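Open Day at Vuveo: Two Floors of Questions About Trust

I went up to Meredith on 6th September for the open day at Vuveo, the small polling outfit that asks people how much faith they have in their town halls, banks and newspapers. I'd been meaning to go ever since their February report landed on my desk with a thump, and I'm so glad I did (even if the train from Buralbridge was packed and I stood the whole way!).

Eluned Wynne, who runs the fieldwork side, met our group at the door and took us straight up to the phone room. She let us listen in on a practice call, which was slower and friendlier than I'd pictured. Their last survey reached 902 adults, and the callers will try a number 4 times before they let it go. One man in our group wanted to know whether people tell the truth about trusting the mayor, and that kept us going for a good long while.
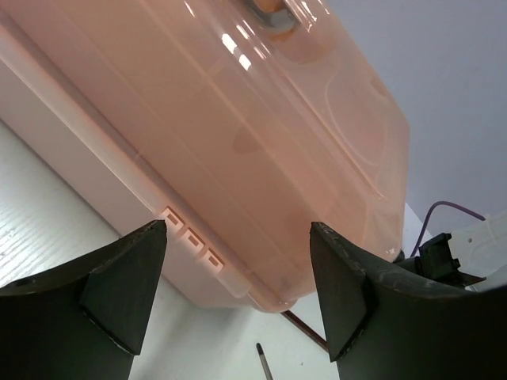 After coffee we moved downstairs for the talk by Gwawr Cadwaladr on the business questions. Her part of the project is called Iltar, and it looks at whether workers believe their own bosses more than bosses in general. They do, by a wide margin, and she had some lovely stories from a bakery chain to go with the charts. I would have liked more on local media, as that's my own patch, but she ran out of time and promised to send her slides.

The tour is free and lasts 91 minutes according to the leaflet, though ours ran well over. Groups are kept to 8, so do write ahead for a place. The stairs are steep.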